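We use cookies to remember your preferences and to see which help pages get read. Accept all | Manage choices

Uvine Sleep & Mood Diary – support log
Ticket 1585
Opened: 2025-10-27
Status: solved, left open for comments

What was reported

Hello, and thank you for bearing with me, as I'm not very good at keeping these things short. I've used the Uvine diary since February to keep track of my insomnia. My sleep clinic at Hirberg asked me to write down when I go to bed, when I think I dropped off, and how many times I wake. It has been a real help, and I'd be sorry to lose it.

The trouble is that the weekly summary now says I am sleeping far more than I am. Last week it gave me a full night for all 7 nights, which would be lovely, but I was up with a cup of tea for a good part of most of them. I have my next appointment soon and don't want the nurse thinking I'm cured!

What we tried first

Thank you for such a clear message, and I'm sorry the nights have been so hard. We asked you to close the diary fully and open it again, and then to check that the clock on your phone matched the one in the diary. You kindly did both, and the totals stayed as they were. We also looked at whether the Nikura wristband was sending its readings twice, but each night had come through only once.

What we found

The diary was set to prefer the wristband over your own entries. A wristband goes mostly by movement, so lying very still and wide awake can easily be put down as sleep. Plenty of people with insomnia lie still for hours, so this can throw the totals out quite badly. The setting seems to have switched over when the band was paired again.

What put it right

1. Open Settings, then Sources.
2. Under Sleep times, choose My own entries.
3. Go back to the summary and press Work out again.

If you keep a long diary, give it a minute or two – anything over 400 entries is slow, and we are working on that.

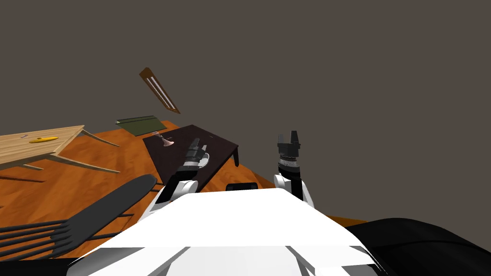
Room with wooden floor and green mat.

Reply from the reporter

That's done it, thank you so much. The summary now agrees with my paper notes, tea and all. I've printed it for the clinic. Could the wristband figures be kept on a separate page? The nurse did say she'd like to see both.

Our answer

Yes, they can. Choose Compare under Reports and tick both sources. Please don't change any tablets or bedtimes on the strength of either set of figures before you've talked it over at Hirberg.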